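Clollstead walkers' group questions "work for your bed" holidays

18/01/2025 - The Clollstead Travellers' Club has today published a short guide for members thinking of swapping labour for board and lodging abroad, and it is not a glowing one.

Club secretary Emília Malý spent part of last May at a guest house near Salla, where the listing promised light duties and plenty of free time. She worked seven hours a day, six days a week.

"I was told it was a cultural exchange," she said. "I mostly exchanged bedding."

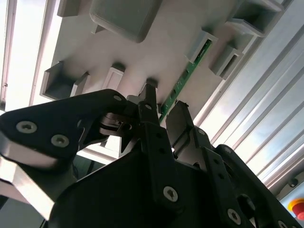
Black gripper beneath a light grey plastic fixture.

The guide asks members to get hours, meals and days off in writing before they book, and to check whether a tourist visa covers unpaid work - many do not. It also doubts the value of host reviews, as guests still under a host's roof are unlikely to complain.

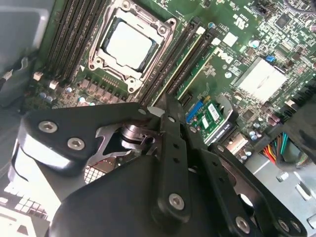 Dell desktop motherboard with its processor in the socket.

Dilwyn Gape, who chairs the club, has been on two such trips and would go again, with conditions. "If a place needs ten helpers all summer, it needs staff," he said.

The guide is free to members. Printed copies can be had at club meetings.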